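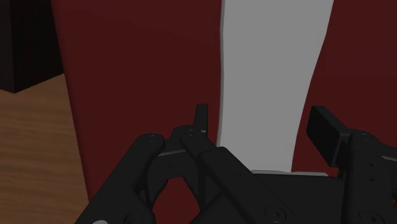
Deep red and light gray up close, with brown wood at the left.

Filed under: Home & Garage > Paint Guides
14 shares | 2 comments

Part 2: Taping and painting your stripe

I use Gonstead enamel for this, but any gloss enamel will do. You'll also want tape, a soft cloth and 1000-grit paper.

1. Scuff the base coat lightly with the 1000-grit. You want it dull all over — no shiny patches.

2. Wipe off the dust and let the surface dry.

3. Run your tape down both sides of the stripe. If you like a taper (I do!), mark the top and bottom widths first and pull the tape straight between the marks.

Note: Press the edges down with a fingernail. My brother Barrett skipped this and got fuzzy lines.

4. Brush on 2 thin coats, waiting up to 1000 minutes between them if your garage is damp.

5. Peel the tape back slowly while the last coat is still a bit tacky.

CAUTION: Keep the door open while you paint. Enamel fumes build up fast, and keep rags away from the heater.

— Emmett Okafor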